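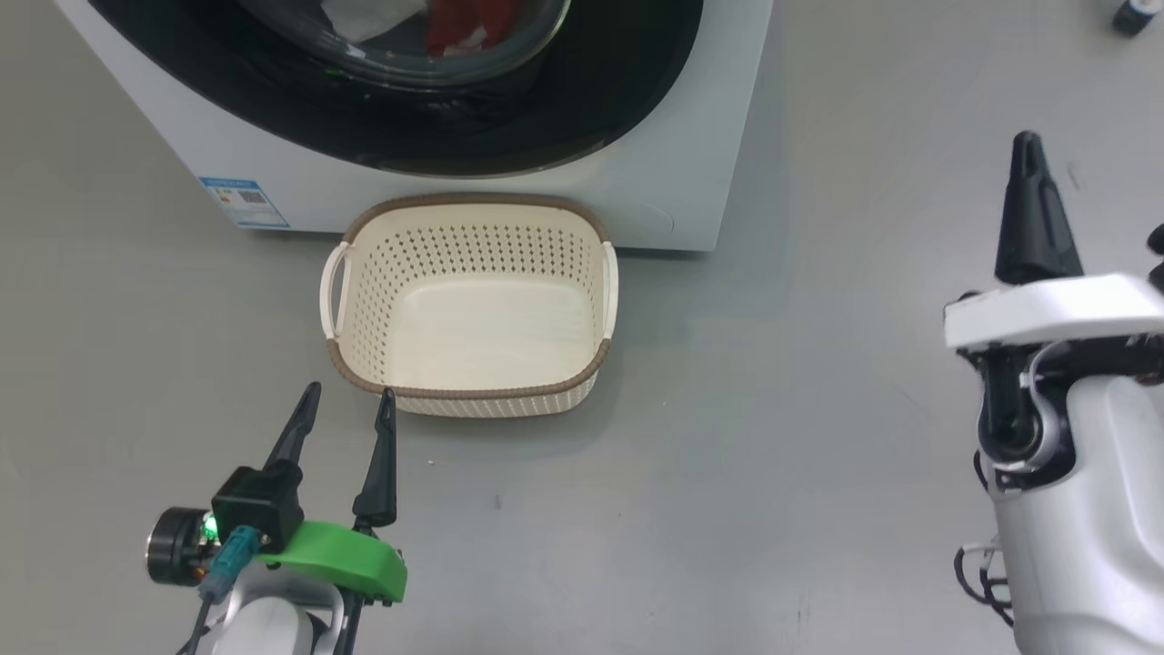

The meeting opened with the laundry roster at the Ondier Street housing co-op, carried over from last month. Yannick Caron said the evening slots are full most of the week and daytime slots go begging. Members agreed to trial a two-hour limit per booking. Hilde Stevens asked that people leave the white front-loader as they would like to find it, with the laundry basket on the floor by the machine and not on top of the dryer. Agreed.

Monday, February 10, 2025
By Wilmer Ccori
2 min read

Present: Mostafa Helmy (chair), Yannick Caron, Hilde Stevens, Wilmer Ccori (minutes). Apologies: Rónán Ó Ceallaigh.

Water bill. The last bill came to $900, up on the one before. Mostafa will ask Jakudness Plumbing to check the line to the garden tap. Any repair over $1,000 comes back to a meeting first.

Bike shed. The lock is still sticking. Rónán sent a note saying he has the new one and will fit it when he is back. Keys go to units 7 and 9 first — their bikes are at the rear.

Noise. One complaint about furniture being moved late at night on the upper floor. Hilde has spoken to the neighbours concerned. No further action.

Garden. Yannick wants to pull out the old lavender and put in beans. Wilmer would rather keep half of it. Left with the two of them to sort out before the next meeting.

Other business. The green bin was missed again. Mostafa to ring the council.

Next meeting in Hilde's unit, same time. Yannick to bring chairs.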